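Keeping a white work table white (and flat-looking)

Posted April 2019

I've had white surfaces to work on for years now, first in the flat and now in the back bedroom in Drolluvton, and I love them, I really do. Everything shows up, you can find a dropped pin in a second, and the light bounces about nicely even on a miserable afternoon. The trouble is that everything shows up! Tea rings, pencil, glue, the ghost of a felt tip from two Christmases ago. So I've written down what I do, and it works for a white tabletop or for a table with big sheets of white paper laid over it. I swap between the two depending on how messy I'm feeling.

What you'll need

A soft brush (mine's an old pastry one)
Two cotton cloths, one for damp and one for dry
200 ml of warm water in a bowl
A few drops of mild washing-up liquid, I use Mollah but any will do
A white rubber, the sort for pencil
Low-tack tape, if you're using paper

1. Brush first

Don't go in with a wet cloth straight away. I did that for ages and all I managed was to turn pencil dust into grey soup. Brush from the back towards you, slowly, into your hand or a dustpan. Do the edges last. If it's paper you've got down, use the very tips of the bristles.

2. Get your eye down low

This is my favourite bit, which probably says a lot about me. Crouch a little so the light comes across the surface and look along it. White fools you from above. You'll often find one side looks greyer than the other and nine times out of ten it's shading, so walk round to the other side of the table before you start scrubbing at it. Then look for soft ripples, and for patches of tiny dimples that look as though something has been pressed in. They're very faint and you may need to look twice.

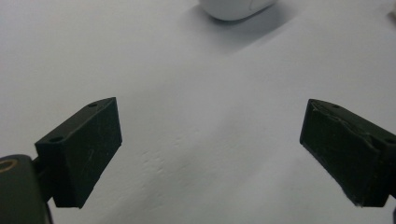
Valentin Stoica left a comment on the first version of this page: "I get dimples on mine as well, always from writing with a biro on a single sheet. I put a thick pad of scrap underneath my writing now and I haven't had a new one in weeks. Have you tried ironing the old ones out?"

I have, Valentin, and I scorched it (cool iron, my foot). The scrap pad is a very good idea though and I've pinched it.

3. Rub out the marks

Pencil and scuffs come off with the white rubber. Small circles on a tabletop. On paper go one way only, holding the sheet flat with your other hand spread out wide, or you'll get a crease that you'll be staring at for the rest of the sheet's life. Brush away the bits as you go.

4. Wipe (tabletops only!)

Dip a cloth in the soapy water, wring it until your wrists complain, and wipe in long overlapping strokes. Rinse the cloth, go over it again with no soap, then dry it with the other one. I leave mine for 17 minutes before putting anything back, which is one episode of the radio thing I listen to. Skip this step entirely for paper, obviously.

5. Settle the paper

Lift one short end, let the air out from underneath and lower it again, smoothing from the middle outwards with the side of your hand. Tape the corners last. Joining A4 sheets is a fiddle, but if you must, line up the 297 mm sides and tape them from behind.

6. Check it again

Same as step 2. What you're after is an even, pale white with nothing on it that you'd call a mark. A bit cooler and greyer towards one side is fine, and so are the faint shadows next to whatever's in the way of the light.
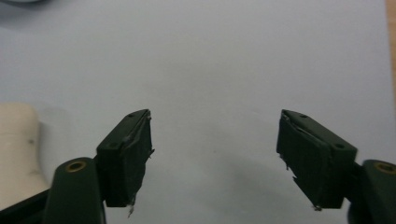 7. Keep it that way

Coaster. Always a coaster. I brush down at the end of each session and do the whole routine once a month, or when I've been using charcoal. Felt tips go on a tray. If you do get ink on a tabletop, dab it straight off with the damp cloth and don't rub, then start again from step 4.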